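Status: planning document, revision of Sat 6 June. Covers the second bench cell and everything that has to be bought, moved or booked before it can run in August.

# bench-cell-2: equipment plan and budget notes

This repository holds the purchase list, the space and power budget, and the reasoning behind both. It does not hold control code. The spreadsheets under `costs/` are the source of truth; where this README and a spreadsheet disagree, the spreadsheet wins and the README should be fixed.

## Scope

The cell handles small closed enclosures on a flat table: pick, turn, place, and present to a second arm. Opening enclosures is out of scope for this round. So is anything that needs a conveyor. Both were priced and dropped, and the old quotes are in `costs/dropped/` in case somebody asks again.

In scope:

- two arms with parallel grippers
- wrist cameras on both arms
- one white-topped table
- cable management for the above
- one workstation and its storage
- spares for a year

Out of scope:

- screwdriving end effectors
- force-torque sensors (see "Deferred")
- safety fencing, which is covered by the building budget

## Repository layout

```
costs/
 main.csv current purchase list
 dropped/ quotes no longer in the plan
 spares.csv consumables and wear parts
layout/
 table.dxf table outline and mounting holes
 power.md circuit assignments
quotes/
 poretti/
 pullow/
 paredes/
```

`main.csv` has one line per item. Columns are `item`, `supplier`, `unit_price`, `qty`, `lead_time_weeks`, `needed_by`, `status`. Allowed values for `status` are `draft`, `quoted`, `approved`, `ordered`, `received`. Do not add a new value without changing `check_costs.py`, which rejects anything it doesn't know.

## Suppliers

**Poretti** quotes the arms and mounts as one package. Splitting the package removes the installation visit, so it stays whole. Their quote is valid until the end of August and includes one set of finger blanks per arm.

**Pullow** quotes the grippers and grip pads. Pads are sold in packs only. The pack price is in `spares.csv`, and the pads should never be entered in `main.csv` as well; the draft before this one counted them twice.

**Paredes** quotes the table, the cable arms and the workstation rack. Delivery is to the loading door. Moving the table from there is our problem and has its own line.

## Grippers and pads

Both arms get the same gripper. A larger model was considered for the left arm and rejected on three grounds: it needs a different mount, it takes a different pad, and its fingers hide more of the workpiece from the wrist camera.

Pads are the main wear part. The budget assumes replacement on inspection, with a reserve pack held at the bench. Inspect the full length of each pad, including the lower part near the palm. Wear often gets recorded at the tip only, and a pad that has gone pale or dusty lower down is then left in service.

Painted enclosures are the reference workpiece. The matte finish is forgiving to grip but marks easily, so pad material was chosen for surface damage first and holding force second. Pullow's textured pad is the one in the plan. The smooth variant is cheaper and stays in `costs/dropped/`.

Approach clearance is the other constraint on finger choice. Fingers have to reach the lower edge of a box lying flat without the palm or its housing touching the box, and the second arm needs room to come in from the far side at the same time. 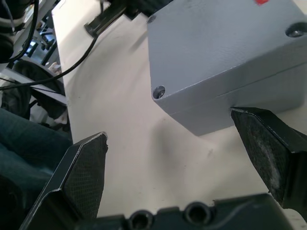 **Should the second arm be bought in the same order as the first?**

Buy them together. Poretti prices the pair as a package with one installation visit, and a later single order would add a second visit and a second calibration day.

The same reasoning does not extend to the workstation. Its price does not depend on the arms, its lead time is short, and it can be ordered once the rack is on site.

## Budget lines

Amounts are in dollars, before tax. Only lines that changed in this revision are shown. For the rest, see `main.csv`.

| Line | Supplier | Amount | Status |
|---|---|---|---|
| Table, white top | Paredes | 1413 | quoted |
| Cable arms and clamps | Paredes | 200 | quoted |
| Grip pads and spare fingers | Pullow | 1104 | draft |

The table line went up because the earlier quote left out the leveling feet. The pad line is still `draft` until Pullow confirms that the spare fingers ship with fasteners.

Do not move money between the capital lines and the consumable lines. Pads, fasteners and cable ties are consumables. Fingers are capital when bought with a gripper and consumable when bought alone, which is awkward but is how the purchasing system treats them.

## Space

The cell goes in the Porkholm room against the long wall. Constraints taken from `layout/`:

1. Both arm bases mount to the table's own frame. Wall mounting was ruled out.
2. Cables leave the table on one side only. The operator side stays clear.
3. Seating and bags stay outside the reach of either arm. Reach is drawn in `table.dxf` on layer 2.
4. The rack stands where its rear door can open fully.

Cable length is the item most likely to be under-ordered. Measure along the arm with the wrist at full rotation, then down to the table edge, then to the rack. Straight-line measurements from the drawing come out short every time. A cable that hangs free between the wrist and the table edge needs a clamp at both ends, and the clamps are on the Paredes line.

## Power and network

Each arm controller has its own circuit. The workstation and cameras share a third. Nothing else may be plugged into the controller circuits, including chargers. Assignments are in `power.md`; update it before moving a plug.

Network is one switch in the rack with a single uplink. Camera traffic stays local. No extra uplink is budgeted.

## Spares policy

- Pads: one pack open, one pack sealed.
- Fingers: one full set.
- Wrist camera: one unit, shared between arms.
- Camera cable: one per arm.
- Controller: none. Poretti offers a loan unit under the service plan, and the plan costs less than a spare.

Reorder when the sealed pack is opened. Log the opening in `spares.csv` with the arm and the reason.

## Deferred

Force-torque sensors were quoted and deferred to the next budget. The mounts on order accept them without rework, so deferral costs nothing except a recalibration when they are fitted — that day should be included in any future quote comparison.

Tabletop lighting is deferred as well. The existing ceiling lights cast soft shadows next to tall boxes, and it is not settled whether that matters enough to spend on.

## Open items

- [ ] Pullow to confirm fasteners with spare fingers
- [ ] Paredes to confirm table delivery before the arms arrive
- [ ] decide who signs for the service plan
- [ ] check the floor load figure for the Porkholm room against the rack
- [x] remove duplicate pad line from `main.csv`

## Changing this plan

Edit the CSV first, run `python check_costs.py`, then update this file. Put quotes in `quotes/<supplier>/` as received and leave the supplier's file name alone. An item marked `ordered` can only be changed by adding a new line with a reference to the old one.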